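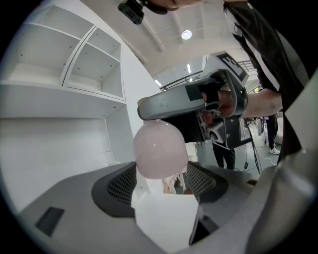 We pulled into Pedport a little after nine on a Thursday in December, my brother-in-law and me and three boys who had talked football the whole drive and were still at it when we found a parking spot. The Joleck helmet factory opens its doors to the public once a year, and having bought more youth helmets than I care to add up, I figured it was time I saw where they come from.

They start you off in the lobby with coffee and some very good cinnamon rolls (get there early, the rolls go fast!), and then you're walked through in groups. Our first stop was the molding room, where the shells come out of the presses at a pace I hadn't expected, 737 on a normal shift according to our guide. It's loud in there, and you'll want to stay close to whoever is talking.

The padding line was quieter and I could have stood there all morning. Every liner gets fitted by hand, and the women working it were kind enough to let the boys press on the different foams and argue over which one a linebacker ought to have. After that came the drop tower, easily the favorite, where a helmet is run up a rail and let go onto a steel anvil while everybody holds their breath. We watched 3 drops and the kids begged for a fourth.

Upstairs there's a hallway of old helmets, 172 of them, going back to leather, along with a nice case on the Dumberg high school teams that used to practice across the road. My own school, Bouvier, has a scuffed green one near the end, and I'm afraid I made everyone stop and hear about it.

There were roughly 200 visitors by lunchtime and the line for the gift shop was out the door, so we skipped it and had chili at the diner on the corner. Parking is free if you use the north lot.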